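The picking cell at Firnatard is taught by remote control. An operator steers the arm through each grasp, and the joint positions are logged for training.

"We recorded 439 picks by hand before we trained anything," the lead engineer said. "Mixed items, one metal bin, one arm."
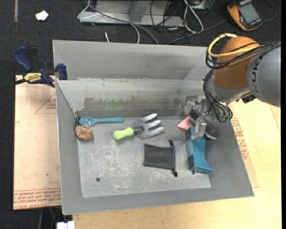
New operators need 18 practice runs before their data is kept. "The early ones hesitate over the bin, and the model learns the hesitation," she said. Trials at Kerslake start in October.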